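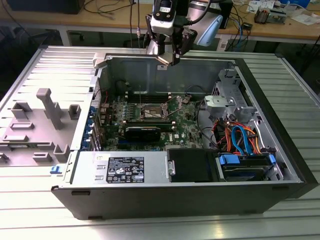

Flarincombe Burial Ground
Memorial safety walk-round: checklist and my comments
Saturday, September 6, 2025

Same form as June, with my scribbles typed up underneath each item. The Old Side is rows A to F, the New Side is everything past the yew. If your family's stone is mentioned and you haven't had a letter, please don't panic, the letters go out after this does.

1. Main gate and path
Gate opens fully and latches: YES
Path clear and level: MOSTLY
The gate is lovely now it's been rehung, you can push it with a wheelchair in front of you and it stays put. The path has a lip by the tap where the root has come up again. I've sprayed it yellow. It looks awful, sorry, but I went over on it myself in June and I'd sooner it looked awful.

2. Tap, cans and compost bay
Tap working: YES
Cans sound: NO, two split
Bay overfull: YES
Please, please take the cellophane off before flowers go in the bay! I pulled out armfuls of it, and the ribbon, and those little plastic forks that hold the card. The card forks are sharp when they snap.

3. Upright headstones, Old Side
Looked at: all
Hand tested: all except the chained-off ones in row A
Failed: see below
How I do it, as people always ask: look first, for a lean or a gap at the base or cracks going across. Then stand to the side, never in front, and give a steady push at the top with the flat of the hand. You aren't trying to knock it over. If it shifts or grates, stop and write it down.

Row B, plot 31. Moves at the base joint. Laid flat, face up so it can still be read. The mortar has gone to crumbs. This is the tall grey one with the ivy border and I was very sad to do it, but it's on the side where children cut through to the playing field.
Row D, the pair of small white stones by the wall. One rocks slightly, one is solid. Tagged, not laid down. Recheck next time.
Row F, cross on a stepped base. Was on the watch list, and it's no worse that I can feel. Stays on the list.

4. Upright headstones, New Side
Fixings firm: YES with one exception
All of these went in with ground anchors and it shows, they're rock steady. The exception is a Mendard plaque on a sloping desk, where the plaque has lifted at one corner and you can get a fingernail behind it. No danger to anyone, but it'll fill with water and frost will have it off. I've told the family and passed it to Mendard, who fitted it.

5. Kerb sets and chippings
Trip edges: FOUND
The kerbs at the end of row E have spread apart and one is sitting proud of the grass. I put canes round it with tape on top. Chippings everywhere, as ever, and they do fly out of the mower. If you're topping up a family grave, could you leave them a good finger's width below the kerb? It does help.

6. Vases, lanterns, glass
Broken glass: YES, cleared
Jam jars are banned in the rules and I've never once had the heart to remove a whole one. Broken ones go straight in my bucket. Candle lanterns are fine so long as the door shuts. I found one lantern lying in dry grass with its door hanging off, so that's in the shed with a label on, waiting to be claimed.

7. Trees
Dead wood over paths: YES, one limb
It's the ash by the Savwood Lane wall. Booked in. Until then the bench underneath is turned round and taped, and I know it's somebody's favourite bench. Sit on the other one for now, the view's nearly as good and you get the evening sun.

8. Cremation plots
Tablets level: YES
Gaps round the edges: A FEW
Moles. I've trodden down what I could. One tablet had sunk at the front, so I packed it with sand and it looks right again, though I'd like a second opinion when the ground's had some rain on it.

9. Money
Resetting a stone with a new dowel was quoted to us by Tang at 600 pounds for anything large, 100 for a simple re-bed of a small one. Families are responsible for the memorial in the first place. Where we can't trace anybody, it stays laid flat and safe until there's something in the fund. 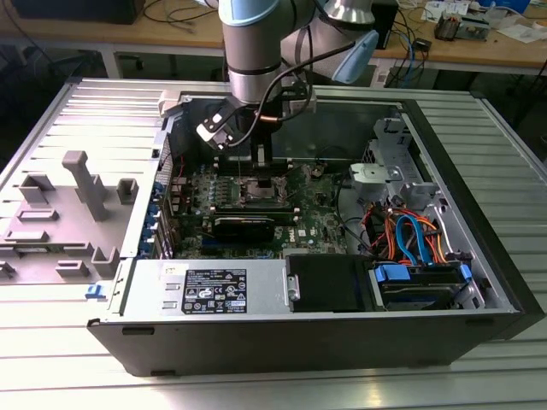
A reader wrote in after the June list to say that finding her grandfather's stone lying on the grass, with no warning, had felt like a second funeral, and could we not tie a note to the stake at the very least. Quite right too. So from this round every stone I lay down gets a waterproof tag with the date, a phone number and a line saying it was done on purpose and isn't vandalism. She also asked whether flowers can still be left on it, and of course they can, just put them on the grass at the head end so the lettering doesn't stain.

10. Noticeboard and records
Plan up to date: NO
Emergency number readable: YES
The plan in the case still has row F stopping short. I've inked it in on the shed copy. The old register has a few surnames spelt differently from the stones, so if you're hunting for someone, try it both ways before you give up.

Still to do
Swap the split cans
Sweep up the chippings in row E
Chase Mendard about the plaque
Second tag for row D, the first one blew off while I was writing this up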